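Niltham Robot Learning Lab
Handout 6: Collecting demonstrations, or how to do laundry for a living
Revised 3/2/22

By now you have read the paper in which a policy learns to unload a washer from a modest pile of examples. Somebody had to make the pile. In this course, that somebody is you.

1. What counts as an episode

An episode starts when you press record and ends when you press stop. Everything in between is taught to the model as correct behavior, including the bit where you scratched your nose and the arm drifted. 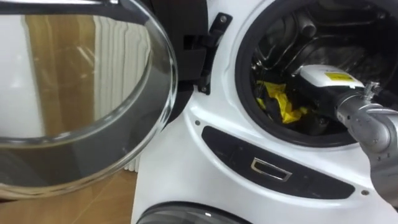 So pause before you begin, decide what you are going to do, and do that. Hesitation is very learnable. The Zeltimik set from last August has 326 episodes, and we kept 161. Most of the rest show an arm thinking it over.

2. Vary the start

A policy that has only seen one starting pose will be brilliant from that pose and helpless a hand's width away. 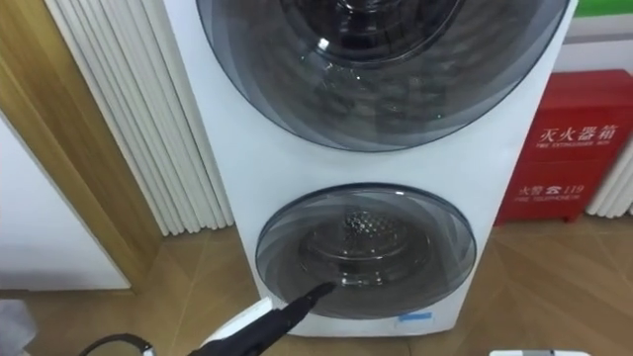
Move the base between episodes, change the angle, and crumple the cloth differently each time – your idea of random is probably the same crumple, so throw it. Write the variation in the log while you still remember it.

3. Contact

Cloth against a rubber gasket is where the Van Wijk baseline falls apart, and where your data is worth the most. Slow down near the lip of the drum. If you miss, recover and keep recording. A clean recovery is a good example. Five misses in a row is a different skill.

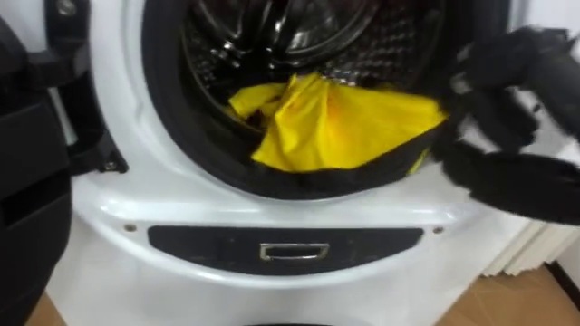

Fig. 3. Open fingers beside the yellow cloth at the drum opening.

4. Doors

Doors get their own task label in Skunura. Do not fold them into "unload," however tempting it is at episode 800. Grip the rim, follow the arc of the hinge, and let go only when the door has stopped moving. 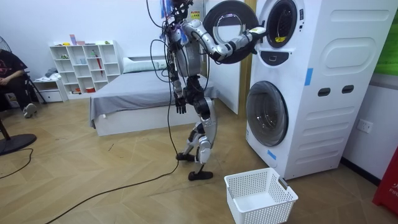
5. Before next session

Label your episodes as success, recovery or discard. Bring one discard you are willing to show the class. If you have no discards, look again.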